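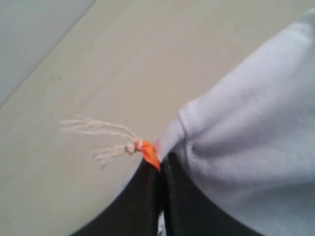
Questions I get about washing and storing white linens

Hi, I'm Nuala Madigan, and I run the little linen hire shop called Plolen. People ask me the same things over and over (which I love, keep them coming!), so I've put my answers on one page.

How hot should I wash white cotton?
I do mine at 140 on the dial for everyday things and save the really hot cycle for tablecloths that have met gravy. If there's a care label, go with the label!

There's a tiny dark speck that won't come out. Help?
Try a dry soft brush first, before any water gets near it. Half the time it's lint or a bit of pepper. If it's still there, dab on some dish soap, leave it for 90 minutes and wash as usual. I've rescued so many napkins this way.

Do you iron everything?
Oh goodness, no. We have some 1,000 pieces on the shelves and I'd never see daylight. Tablecloths get ironed, and napkins too, but the soft throws just get a good shake and a fold.

How do you fold the puffy things?
Lay the piece flat, find the seam, and fold along it so the ridge ends up on the inside. Then roll it loosely. If it fights you, roll it the other way and try again - mine usually give in by the second go.

What do you use to mark your bundles?
Bits of colored tag and plain string. I tie a small knot close to the tag and leave the tail long so I can find it in a full cupboard. String frays, and I let it. Please don't use safety pins, they leave rust marks!

How long can linens stay packed away?
I refold mine every 6 months, and October is my big cupboard month. Creases that sit in one place too long get stubborn.

Can I send my own linens to you for washing?
Yes! Drop them at the side door with your name on the bag, and put a note in if anything needs special care.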